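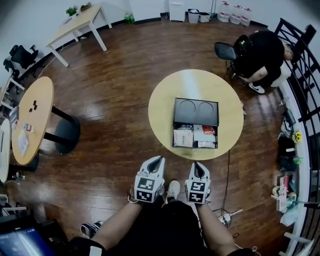

Viorica Costache
Workplace training lead, Sureo
Updated August 2022

How to bring tray restocking automation into a small office without losing your staff along the way

Sureo runs refreshment and supply trays for shared offices. A tray comes back with some things used and some not, and a person sorts it, tops it up and puts it out again. At our Brophy site we are moving part of that job to a robot arm cell called Zinder. The arm learns from recordings that our own people make with hand-held grippers. I wrote this page for site leads who are starting the same thing. It covers the recordings, the shifts and the talks with staff, in the order I would do them now.

Step 1. Write down the job as it is done today

Sit with the people who restock trays and write down each thing they pick up, where it goes and what they check. Use their words. At Brophy the written procedure had the pouches going in first. The staff had been putting the cards in first for months, and their order was better, so we changed the sheet before we recorded anything.

Keep a second list of the odd cases: torn pouches, a packet from another supplier, a tray with a bad lid. These will stay with people, so someone has to be on hand for them on every shift.

Step 2. Tell people what will change before the equipment arrives

Hold the meeting early and have the new shift plan with you. Say which tasks move to the arm, which stay, and what happens to hours and pay. If you don't have an answer yet, say when you will.

We got this wrong at Esness. The grippers were unpacked in December and the meeting came two weeks later. By then everyone had made up their own version of it, and most of those versions ended with layoffs.

Step 3. Set up the recording table

Use a table you can walk all the way around. A round one in pale wood works well, with one tray on it and the items for that tray. Recordings can be made in the same room where people sit and work, as long as they have been asked first.

Before each block:
Wipe the marker blocks on the front of both grippers. Smudges on the black-and-white patterns spoil the tracking.
Check for cables on the floor and tape down any that cross your path.
Set the tray the way it comes back from a customer, with the packets as they fell.

Step 4. Record at a normal pace

Hold a gripper in each hand, reach in, pick up one item and place it. Go at the speed you would use with your hands. New people slow down and get very careful, and the arm then learns to be slow too.

If you drop something, pick it up and carry on. Mark the take in the log so the reviewer can decide.

Our target was 3000 takes for one tray layout, shared among 16 people. Nobody should do it all day. The grippers are light, but wrists get sore - switch to other work after each block.

Step 5. Count recording as work

Put it on the schedule under its own code. At first we squeezed it in between tray runs, and the people who recorded fell behind on their regular numbers. That was a planning mistake, and it looked like theirs until the code was added.

Step 6. Plan the new shift

With the arm running, a Brophy shift has 2 posts. One person feeds the cell and clears faults. The other handles the odd cases and checks finished trays. Swap them at the break. Feeding the cell is dull, and anyone left on it for a full shift will tell you so.

Review the plan with staff after the first month, and bring the fault log to that meeting.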